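Clear stands vs. baskets for a self-serve snack table
Forum: Small Venue Catering > Display and Serving

Gratby_61
Posted July 4, 2021
Setting up a grab-and-go table for a meeting suite. Attendance is 83 at most, two breaks per day. Cold cans, glass-shape bottles, chocolate bars and wrapped sandwiches, all on one brown tabletop. No refrigeration at the table; stock comes out of a back-room cooler shortly before each break.

Current question is the sandwiches. I have been putting them in a round woven basket, cling-wrapped, cut face up so the filling shows. The alternative is a flat white tray with a low lip. I own both. 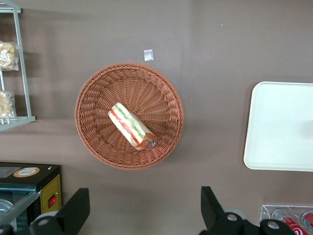 Basket with one wrapped sandwich, tray to the right.

My concern with the basket is the sloped wall. A sandwich laid in it tends to settle toward the middle, and once there are several they end up on top of each other. Opinions on basket vs. tray, and on whether a liner is worth the trouble.

levano_prep
Tray. A woven basket has gaps, gaps hold crumbs, and you will be going at it with a brush at the end of the day. The tray wipes down in one pass. Film wrap is not a seal. If the gathered end opens up you have mayonnaise in the weave.

cold_side_377
Disagree with the above. The basket signals "food" from across the room and a flat white tray on a table signals "somebody cleared this away." Line it with a folded napkin or a round of parchment and the cleaning issue goes away. Change the liner at each break.

Sandwiches in film also slide on a smooth tray when people reach in. The weave grips the film.

levano_prep
They slide if the tray is wet. Dry it.

cold_side_377
Condensation. They come out of a cooler.

Gratby_61
Both fair. Condensation is real here, the room runs warm. I will try the basket with parchment first and keep the tray for overflow.

While I have your attention, the remaining layout. Drinks and bars are on clear acrylic: a rack with the bottles on their sides, caps facing in toward the middle of the table, and a tiered stand set at an angle on the right for the Snickers. There is a can on the light mat at the upper left.

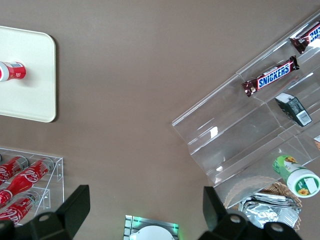

DISPLAY STANDS AND RACKS
Thread moved here by moderator. Original topic was sandwiches only; the acrylic discussion belongs in this section.

tierstack
Bottles on their sides are fine for space but check the rack for a front stop. The cheap ones have none, and a contoured bottle will roll if the table gets bumped. I run a Cestero rack with a raised edge and have had no trouble with it.

Carbonated drinks stored flat should be set upright for a minute before opening if anyone has been handling them roughly. Most guests will not know to do this.

levano_prep
Angle on the tiered stand looks fine to me for a corner approach. If people come at the table from the long side, square it up. Bars placed diagonally in a compartment take up more room than bars placed parallel to the wall. You lose capacity for no benefit.

tierstack
There is a benefit. The name reads from more than one direction.

Lumenta_rooms
Glare is the bigger issue. Clear acrylic directly under ceiling fixtures throws white reflections along every wall and edge, and the product behind it gets hard to read. Either move the stand out from under the light or go to a frosted one. We changed over to frosted in October and did not go back.

Do not clean acrylic with anything containing ammonia or alcohol. It crazes at the bends first. Mild soap, soft cloth, air dry.

cold_side_377
Frosted hides the lower tiers. I would keep clear and change the bulb.

Lumenta_rooms
Changing the bulb in a meeting suite is a facilities ticket. Changing the stand is not.

Gratby_61
Correct, I cannot touch the lighting. I can turn the stand, so I will test a few positions before buying anything. Will look at the front edge on the bottle rack as well.

One more item. There is a small white sticker on the tabletop near the basket. Best way to lift adhesive from a matte surface without leaving a shiny patch?

tierstack
Warm water on a cloth, leave it ten minutes, then a plastic scraper held flat. No solvent until you know what the finish is.

levano_prep
Vegetable oil also works. Wash it off afterward or the spot will show darker.

Gratby_61
Trying the water first. Parchment rounds are on order.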